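Menen opens bookings for Cassim, a laundry robot service for shops that run their own washers

Clurnside, 29th October – We've been itching to tell people about this one, so here goes!
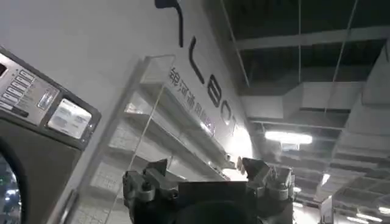

I started Menen after too many years of running wash-and-fold counters, and the job I always hated was the running back and forth. Load a machine, press the right button, go fold something, come back late, do it all over again. Cassim is our answer. It's an arm with a two-finger gripper and a small camera down at the wrist, and you rent it from us by the month (setup and training are part of the deal, so please don't let anyone sell you those separately).

We've been working with Ploltix on the software since March, and they've been a joy, even when I called them at silly hours about door handles. Cassim is made for front-loading commercial washers with push-button panels. We teach it your machines one by one, in your shop, under your lights – glass doors and shiny panels can look very different from one place to the next, so we'd much sooner do the teaching on site than in our workshop.

So far Cassim has handled 1436 loads at our own Clurnside counter. It still hands some things over to a person. Duvets are one, and anything with a stuck zipper is another, and I'd be fibbing if I said we had a date for either. When it isn't sure, it stops and sends a message to whoever is on shift, and you can set how long it waits before it asks again.

We're taking 40 shops in the first round. Setup takes nine days from our first visit, and your counter can stay open for all of it. Over 50 owners have already written to us asking about prices, which vary with how many washers you have and how far apart they stand (do measure before you call, it saves us both time!).

If you'd like to see Cassim working, come by the Clurnside counter during opening hours, or write to the Menen bookings desk and we'll set up a visit. Bring a bag of laundry if you want – we'll run it while you look around.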